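Two Hands, One Box: Final Report on the Unboxing Cell
Kwan-ho Lo and Kwan-ho Kao
Submitted 4 September 2018

5. What went wrong

Our proposal promised that two arms would open a small product box, take out what was inside and set it down, with no human help. The proposal was written in May, before either of us had met the arms. We called the controller Boka. Other names have since been used for it in the lab.

The task has three steps. One hand steadies the box, the other lifts the lid, and then somebody's fingers have to go in and get the contents. We gave the left hand the box because its calibration was better. The right hand was told to stay clear until called.
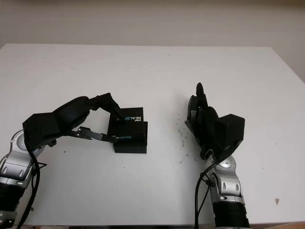

Staying clear was the first problem. Boka runs each arm as its own process, and the two processes agree on whose turn it is by passing a token. On trial 72 the token went missing. The left arm believed it was still holding the box and kept its grip force on. The right arm believed it had been called, and started for a lid it had no business with. The two hands stopped with very little air between them, and they stopped only because Kao hit the emergency stop. He would like it recorded that he was also holding a sandwich.

The log for that run is 4,000 lines long and the useful part is one line. A status message from the left arm had arrived after its timeout, so the watchdog marked it as stale, threw it away and issued a new token. The old token was still valid. We had two tokens and two arms, and each arm had every right to go.

5.1 Why we didn't catch it earlier

We had tested the handover in simulation 1,090 times without a fault. The simulator delivers every message on time, in order, the way a textbook does. The real network shares a switch with the Grokberg group upstairs, and when they upload their data our messages wait in line. We had read about this kind of thing in the course notes. Lo had even highlighted it.

There was a second fault hiding behind the first. The grip force limit was read from a file called mak_limits, and the file had two entries for the left hand. The loader took whichever came last, and that was the higher one. No box was crushed, but the lid tended to stick, and we spent most of a week blaming the cardboard.

5.2 What we changed

Tokens now carry a number, and an arm refuses any token older than the last one it saw. If a message is late, both arms hold still and wait for a person. This makes the cell slower and our demo video duller – we can live with both. The duplicate entry is gone, and the loader now stops with an error if it finds another.

We also added a keep-out zone around each hand, checked outside Boka by the Platance safety layer. We should have done that first. It was on the list under "if time allows". 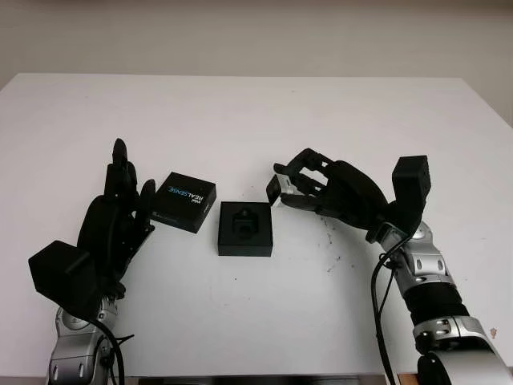 Figure 2. Right hand holding a small silver and black object over the table, with the open tray and the REALSENSE box between the hands.

5.3 Still open

The keep-out zone is too cautious near the tray. Both hands need to work close together there, and the safety layer sometimes halts a perfectly good approach. Each halt needs a manual reset, and the reset button is on the far side of the room. We have asked for a longer cable.

We also haven't tested what happens if the watchdog itself dies. Kao thinks the arms would simply freeze. Lo would like to see that from the hallway.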